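## 4. Washing Dark and Printed Garments

This section covers the Dark Care and Print Care programs on the Josus front-loading washer. Read Section 2 (Installation) and Section 3 (Control Panel) before running either program for the first time.

### 4.1 Preparing the load

1. Check the care label on each garment. Do not wash items marked "dry clean only" in any program described in this section.
2. Empty all pockets. Close zippers and hooks.
3. Turn dark T-shirts and printed garments inside out. Shake each one so that the sleeves are not balled up inside the body.

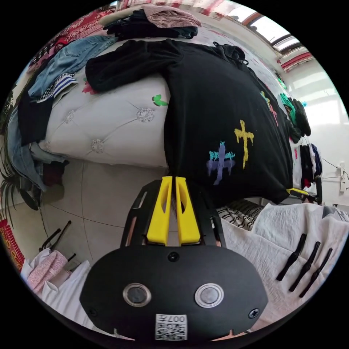

4. Sort by color first, then by fabric weight. Towels and denim should not share a drum with light knits – the heavier items hold more water and the load may not balance during the spin.
5. Place the items in the drum one at a time. Leave a hand's width of space at the top.
6. Close the door until the latch clicks. The door symbol on the display goes out.

**Note:** New dark garments can release dye for several washes. Wash them separately until the rinse water runs clear.

### 4.2 Adding detergent

The drawer has three compartments. The left compartment is for the main wash, the center is for fabric softener, and the right is for prewash.

1. Pull the drawer out to the first stop.
2. Pour liquid detergent into the left compartment. For a full load in soft water, use 56 ml. For a half load, follow the lower line on the compartment wall.
3. If you use powder, remove the liquid insert and store it in the slot behind the kick panel.
4. Add softener to the center compartment if required. Do not fill past the MAX line.
5. Push the drawer in fully. A drawer left partly open can drip onto the control panel.

**Caution:** Do not put chlorine bleach in any compartment when using Dark Care or Print Care. Bleach residue stays in the siphon and can mark the next load.

### 4.3 Selecting a program

1. Press **Power**. The display shows the last program used.
2. Turn the dial to **Dark Care** for plain dark cotton and blends, or to **Print Care** for garments with printed or transferred designs.
3. Press **Temp** to change the water temperature. Both programs start at 20 °C. Print Care cannot be set above 30 °C.
4. Press **Spin** to change the spin speed if needed. **No Spin** drains the tub and stops with the load wet.
5. Press and hold **Start** until the display begins the countdown.

The remaining time may change during the first minutes while the machine weighs the load. If foam is detected, an additional rinse is added and the display shows **F** next to the time.

To delay the start, press **Delay** before step 5. Do not use a delayed start with damp items in the drum – dye can transfer between fabrics that sit in contact.

### 4.4 Unloading and drying

1. Wait for the end signal. The door stays locked until the drum has stopped and the water level is safe.
2. Remove the load promptly and leave the door ajar.
3. Separate garments that have twisted together. Check the seal fold for small items.
4. Reshape each printed garment by hand. Do not pull on the printed area. 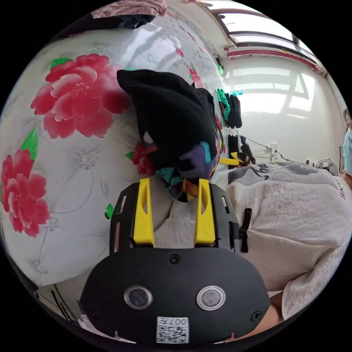

5. Dry printed garments on a line or flat rack, out of direct sun. If the care label permits tumble drying, use the lowest heat setting.
6. Iron on the reverse side only.

### 4.5 Fault codes for these programs

| Code | Meaning | Action |
|---|---|---|
| E13 | Load out of balance | Open the door, spread the load, restart the spin |
| E20 | Slow drain | Clean the pump filter (Section 6.2) |
| E56 | Door not latched | Check for fabric caught in the seal, then close again |

If a code returns after the action has been taken, switch the machine off, close the water tap and contact Fahy Service. Have the serial number from the inside of the door ready.

**Caution:** Never force the door. If power fails during a cycle, wait for the drum to stop and drain the tub through the service hose before using the manual release (Section 6.4).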